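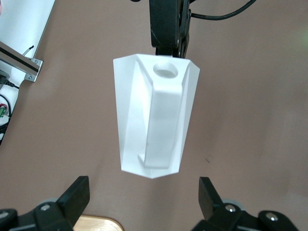
Talosen revises faceted planter body, adds rail and top socket

11 Sep 2020

Talosen has released the second revision of the Sudik, its small wall planter, with a raised vertical rail on the front face and a round socket set into the top. Print files and the assembly sheet were posted to the company's download page this morning. Owners of the first revision can order the new body separately.

The general form has been kept. The body is a multi-sided prism, wider at the rim and tapering to an angled base, with flat facets and no curved outer walls. The part is supplied in matte white only. A gray version was tested in March and dropped when layer lines proved too visible on the large faces.

The main change is the rail. On the first revision the planter hung from two screws through the back wall, and the holes leaked when the pot was overwatered. The rail now carries the load. It starts near the top rim, sits slightly off center, and ends at the bottom in a small flat foot that projects to one side. The foot locks into the lower slot of the wall bracket, and a pin dropped through the socket at the top holds the body in place. No tools are needed after the bracket has been fixed to the wall.

"The pin takes very little force," said Karla Ponce, who drew the revision. "It stops the body from lifting out if someone bumps it from underneath. The weight sits on the foot."

Talosen rates the joint at 3 kilograms, planter and wet soil included. Test bodies were hung for 40 days at the Joubert workshop with the bracket mounted on drywall. One bracket was replaced after a crack formed at the upper screw hole, and the wall thickness there has been increased.

The diagonal recess beside the rail is unchanged. It was added to the first revision to stiffen the front wall, and it still causes trouble in printing. Bent Gunnlaugsson, who runs the print room at Joubert, recommends setting the part rim down with supports in the recess only. Printing it base down saves material but leaves the tapered end short of contact area, and the part can come off the bed. A body takes almost 11 hours at the standard setting.

The bracket is shared with the Firkemano shelf hook, and existing Firkemano brackets will accept the new body if the lower slot is cleaned of paint. First-revision Sudik brackets will not fit.

The first production run is 101 bodies. Orders ship with one bracket, one pin and two screws. Drywall anchors are not included.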